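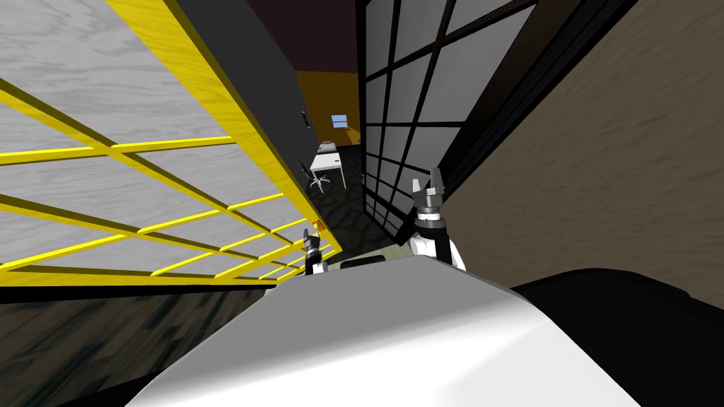

Image: Selim Yurt / Keskin

Print this page | E-mail this page

Drikmont Wall Map Set: Trade Routes of the Medieval Baltic

Item no. 184. For schools, libraries and private readers.

The Drikmont set contains 24 printed maps of the Baltic region from the time of the first merchant towns until the end of the Middle Ages. Each map shows one period or one subject: the sea routes, the river routes to the east, the salt roads, the herring markets, the places where coins were struck. The set was drawn by Lempi Kallio, and the texts were written together with Nerea Barroso. Both have taught medieval history for many years and know very well which questions students ask when they stand in front of a map.

Many older school maps put too much on one sheet. On the Drikmont maps the coast, the rivers and the towns are always in the same place and in the same scale, so you can hang two sheets side by side and compare them. Town names are given in the form used at the time, and the modern name stands under it in smaller letters. Where historians do not agree about a route, it is drawn with a broken line.

What is in the box

24 maps on heavy paper, folded once
1 guide book with index of all place names (nearly 500 entries)
1 time chart for the wall
9 blank outline maps, which may be copied for use in class

The guide book has two pages for every map. On the left page there is a short text about the period, and on the right page a list of sources and some suggestions for reading. The texts can be read by students from the age of 14, but we have heard from several university libraries that also their first-year students use them. The index was checked for this edition by Doğukan Karakaya, who corrected the spelling of many places in the eastern part.

Changes in this edition

Map 7 (the island of Gotland) is new drawn, with the farm harbors added. Map 12 now shows winter roads over the ice. On map 19 the border between the bishop's land and the land of the order was wrong in the first printing - customers who own the first printing can ask for a new sheet without cost. Please write us the number which is printed inside the lid of the box.

Paper and hanging

The maps are printed on matte paper and do not reflect the light of classroom lamps. They have no holes. We recommend the Rurkstead hanging rail, sold separately, which holds up to two sheets. Tape can be used but it leaves marks when it is taken off. If the maps are stored folded for a long time, lay them flat one night before hanging.

Orders

Schools can pay by invoice. Delivery is normally within nine working days, in July it can take longer. Single maps are not sold, with the exception of replacement sheets. A companion set about the inland fairs is in preparation and will be announced in the catalog.

Questions about the content of the maps are answered by Ferhat Kılıçarslan in our map department, mornings until 11:30.

Print this page | E-mail this page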